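The Modico gripper kit, after 60 days of owning it

Apr 23, 2021

So I bought a gripper. I already had the arm, which I got secondhand in February and had been using mostly as a very expensive coat hook, and the arm came with nothing on the end of it. It waved nicely. After a couple of weeks of waving I went looking for a hand.

The Modico kit is $387 with the camera mount, and $90 less if you skip the mount. I did not skip the mount, because I am weak and the order page put it in a box that said "most popular." It shipped from Prustdale in a carton big enough for a microwave, mostly air pillows, with a 32-page manual that spends its first nine pages on how to dispose of the packaging.

Putting it together took one evening. The linkage comes assembled, thank goodness, and you mostly bolt the adapter to the wrist and run the cable. The bag of spare screws has two sizes in it that look identical until you've driven the wrong one halfway in. Ask me how I know. I wrote to support about it and got a kind reply from Nazmiye Öztürkmen, who told me which was which and attached a drawing that should have been in the manual, maybe in place of page four.

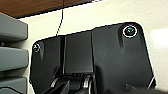
Fingers down, cable up. My new coworker.

I was ready to hate the plastic housing and I don't. It's matte black with rounded corners and it feels solid when you rap on it, which I do more than I should. My gripe is the cable. It's thin, it exits at the top, and the kit includes exactly one clip to hold it. Mercedes Henao, who has the same kit on an older arm, bought a strip of hook-and-loop tape and says she never thought about it again. I have thought about it every day.

How does it grip? Pretty well, if the thing is a block. It will pick up a sponge, a tape roll and a TV remote all afternoon. Grapes went badly. The force setting has three levels, and to a grape they are all the same level.

The software is called Idari and it's fine. It forgets my calibration whenever I update it, so I've stopped updating it. I realize that's not what they'd recommend.

I'd buy it again, without the mount's fancy box talking me into anything (I do use the mount, though, so there goes that argument). If you're coming from the Ertürk hand you'll need a different adapter plate, and it's sold separately. Of course it is.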